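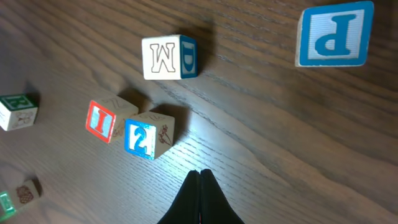 3.2 Bench build and block task

The rig was put together in the shared workshop at Zendham, evenings only, between other peoples' projects. Two arms on one black rail, one large and white, one small and black. Wooden table, alphabet blocks, nothing clamped down.

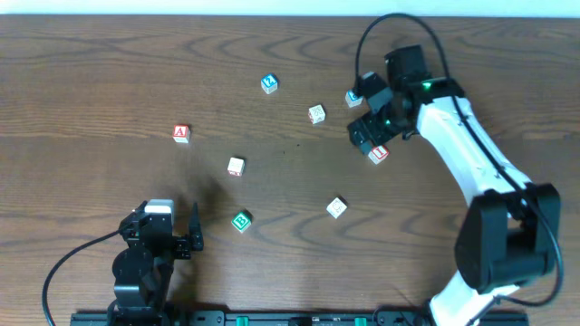 Figure 3. Both arms on the rail, blocks scattered on the table.

Block layouts were reset by hand (G. Kneath) after each trial – 265 trials total, 52 dropped for cable snags. Wrist view used for the final approach only. Grain of the table gave false edges at first, threshhold raised to 60, better after that. Letters not used for matching yet.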